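# Chapter 9: Where the Load Goes

I learned most of what I know about seams from a sailmaker named Gorazd Dimitriou, who had a loft over a hardware store in Binton and who never once let me finish a piece without turning it inside out in front of me. I was there for two summers. I'd come up the stairs with something I was proud of, he'd flip it, put his thumb on one spot, and say "this one goes first." Then he'd hang it on a hook with a sandbag in it and we'd have lunch.

So this chapter is about that thumb. We've spent a lot of pages on fabric by now (weave, weight, grain, all the good stuff in Chapters 4 through 8), and you can probably look at a bolt of cloth and guess how it will behave. I want you to start looking at sewn things the same way. When a sewn thing fails, it usually fails at a join. A tent corner, the crotch of your favorite jeans, the place where a backpack strap meets the body. The cloth a hand's width away can look as good as new!

Let's get some words straight first. By *load* I mean any pull on the fabric, whether it comes from a weight, the wind, a knee bending, or a toddler. A load has a size and a direction, and the direction is the part beginners forget. A row of stitches that's perfectly happy being pulled along its length may pop right open if you pull across it. A load also has a *path*, meaning the route it takes from where it starts to where it ends up. In a curtain the path is boring: straight down from the rings. In a jacket it wanders all over the place, and we'll save that for Chapter 11.

The second word is *concentration*. Spread a pull over a wide strip of cloth and every thread does a little work. Squeeze the same pull down to a point and a few threads do all of it. Those threads stretch, then one goes, then its neighbors have more to carry than they did a second ago. If you've ever nicked the edge of a bedsheet and torn it across with almost no effort, you've felt this in your hands. Try it on an old sheet before you read on, it's very satisfying. 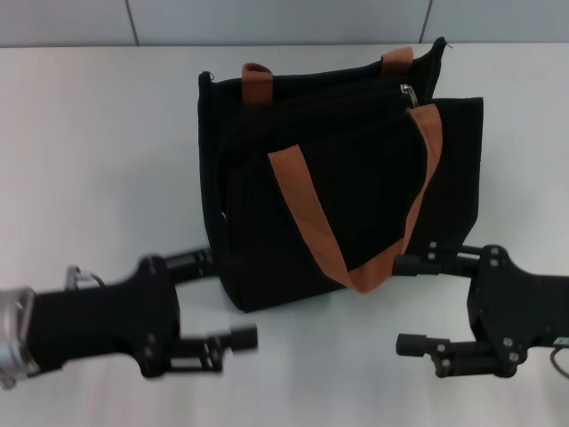
Handles are my favorite place to teach concentration, and if you take only one habit from this chapter, make it looking at how a handle is fixed on. Everything the bag carries has to pass through a handful of small patches of stitching. A tote with flat webbing straps, like the black one with the tan-orange straps, has a couple of good things going for it before you've sewn a stitch. Flat webbing lies snug against the cloth, so there's plenty of contact to sew through, and a strap end attached partway down the front panel hands its pull to the panel well below the rim. Compare that with a cord knotted through a single hole at the top edge. Same groceries, much meaner path.

The usual way to fix a webbing end is the box-and-cross: a stitched square with an X through it. People treat the X as the strong part. I did too, until Gorazd had me sew up a batch of samples with and without it, and I had to admit the box was doing more than I'd given it credit for. Sew the sides of the box with care, keep your corners clean, and don't pack the bottom row so tight that you perforate the panel. A line of needle holes set too close together is a dotted line that says "tear here."

At the end of the chapter you'll find the Wandus strip test, which needs a hook, a bucket, some water and a free Saturday. You'll make 17 short samples, vary one thing at a time, and write down how each one let go. Please do write it down. My own first notebook says "broke, loud" on every line and has been no use to me whatsoever.

Before the test, though, we need to talk about thread, and about why a stronger thread can leave you with a weaker seam. That's Section 9.1, and you'll want a seam ripper and a scrap of canvas next to you while you read it.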